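# Nirnedora Moves Loaner Slides Out of the Bin and Onto Shelves

STURKUDPORT – Visitors to the Nirnedora reading rooms will find the indoor slides on open shelves from November on. The big bin by the front door is gone, along with the digging for a matching pair that went with it.

The reading rooms have asked people to leave street shoes at the door since the carpet went in. Slides are lent free of charge at the entrance and handed back on the way out. The building logged 3707 visits over the past year, and the most common complaint on comment cards was the state of the shoe bin.

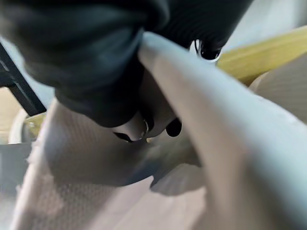 Slides come back at the end of each visit and go through a check before they are lent again. Staff look at the sole and the strap, wipe the pair down and match it by size. Most of the stock is in light colors, and marks show up fast on them. The same goes for the soft goods in the room, such as the beige fabric with its fine texture of tiny dots, where a dirty sole would leave a print. Anything that can't be wiped clean is set aside and washed by Pillai, the laundry two doors down, which also handles the curtains and seat covers.

The new shelving is a tall unit with black metal sides and light wood-grain shelves, placed right on the carpet. It was bought from Flirnia, a secondhand furniture store in Sturkudport, for $90. Each shelf has a raised back edge, so slides can be pushed in without falling out behind. Toes face out.

The reading rooms now own 93 pairs. Only a small part of the stock will be on the shelves at any one time, with the rest stored in a closet behind the front desk. The desk will refill the shelves in the morning and again at 4 p.m., when the after-school crowd comes in.
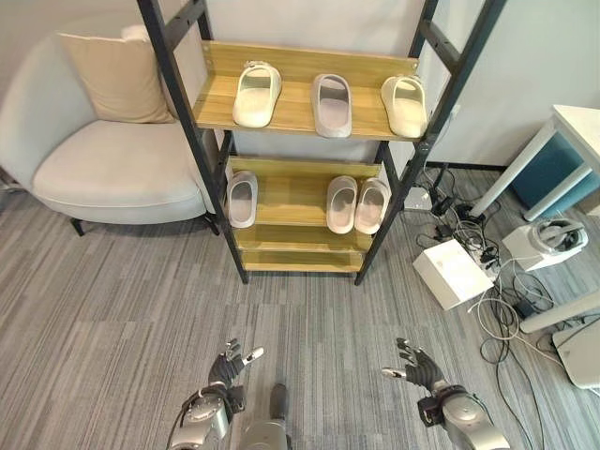

**Can visitors bring their own indoor shoes?**

Clean slippers or slides from home are welcome, as long as they haven't been worn outside. Thick socks are fine too, except on the back stairs.

Street shoes go on the rubber mats in the entry hall. The mats were moved closer to the door over the summer, and they will stay where they are. Wet boots should be left on the mat nearest the radiator. Strollers can be parked along the opposite wall, but the path to the elevator has to stay open.

Carpet care was the other reason for the change. The gray striped carpet was cleaned last spring, and Nirnedora would like to get through the winter without doing it again. When the bin was full, people tended to walk in with their shoes on and look for slides later – often halfway across the room.

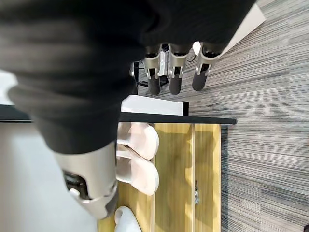 A second unit may be added for children's sizes if the first one works out. For now the small sizes are kept at the desk and can be picked up there. Large sizes run short in the late afternoon, and the reading rooms are taking donations of clean, rubber-soled slides in good shape. Pairs should be tied together and dropped off at the desk. Flip-flops and fuzzy slippers can't be accepted.

Opening hours are not affected by the change. Slides left in the study booths or under the chairs will be collected at closing time.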